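Small Jobs Make Better Robots

Our shared workshop has spent 1,932 dollars on the Rotich build since April, and the question I hear most from other members is why we are using it on breakfast. My answer is that a toaster is a better test than anything on the project list.

People want the arm to sort parts or hand over tools. Those jobs can be arranged to suit the machine. You put the parts in a neat tray and call it done. A toaster comes with one small knob, placed where a person's hand would find it, and it was not designed with us in mind.
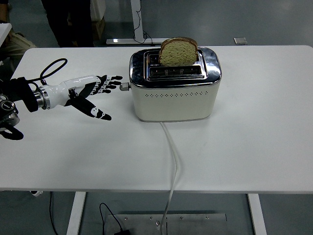 The hand at the knob side of the toaster, with one slice in the rear slot.

Four fingers and a thumb are a lot of hardware for a single knob. Some members would swap the hand for a simple two-part claw, and I understand the argument. A claw is cheaper and has less to break. But a claw needs a different tip for each job, and our kitchen corner is full of different jobs. I would take a slow hand over a drawer of attachments.

I also think home builders move on too early. We get a motion right once, film it, and start on something harder. I would like us to stay with bread until we are bored of it, then stay two more weeks. 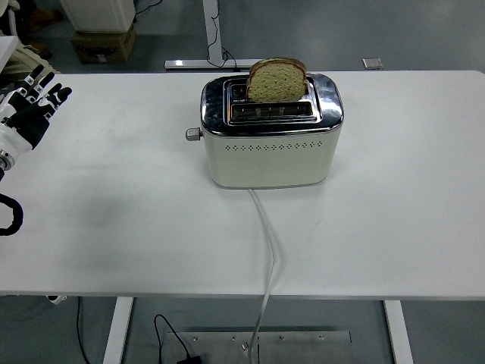 What I would change

The money should go to the fingers next. The arm is good enough for kitchen work, and a longer one would only give us more reach we can't use. I would also write down every failed try in the Flarby log, including the dull ones.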